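Looking After Your Close-Up Mat and Cards

A close-up mat will last for years if it's kept clean and stored flat. Most of the ones people bring to me to be replaced only needed a brush and a bit of time under a board.

Brush the mat after every practice session. Use a soft clothes brush and work in one direction, from the back edge to the front. A lint roller is fine on the road, but the very sticky ones pull fibres out of the pile, so peel off the first sheet and dab it on your trousers before using it.

For a spill, blot with a dry cloth and leave it alone until it has dried. If there's still a mark, use cool water with a drop of wool wash on a white cloth. Don't soak the mat. The backing is glued, and once water gets under the fabric you'll have a bubble in that spot for good.

Wax and chalk are harder. Put the mat in a bag in the freezer for 35 minutes, then flex it and pick the wax off with a fingernail. Chalk brushes out dry. Never wet it first. 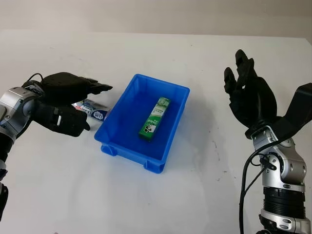
A mat that has been rolled up will curl at the corners. Lay it face down on a clean towel, put a board over it and stack some books on top. Leave it overnight -- two nights if it has been in the car during August. Don't iron it. I tried that on a grey Grendberg mat and the colour changed in the shape of the iron.

Cards

Wash your hands and dry them properly before you practise. Hand cream is worse for cards than dirt is. If a deck starts to clump, wipe each card with a barely damp cloth, let it dry, and square the deck up under a weight. Lionel Lockwood uses fanning powder on his older decks. I find it gets on everything, and dark mats show it badly.

Keep one deck for practice and another for shows. When the show deck gets soft, it becomes the practice deck.

Coins and silks

Store coins in separate cloth sleeves if you like them bright. If you like them dull, leave them loose in a pouch. Silks can be hand washed in cool water and ironed on low while still damp -- use a pressing cloth, and keep the iron off the hems.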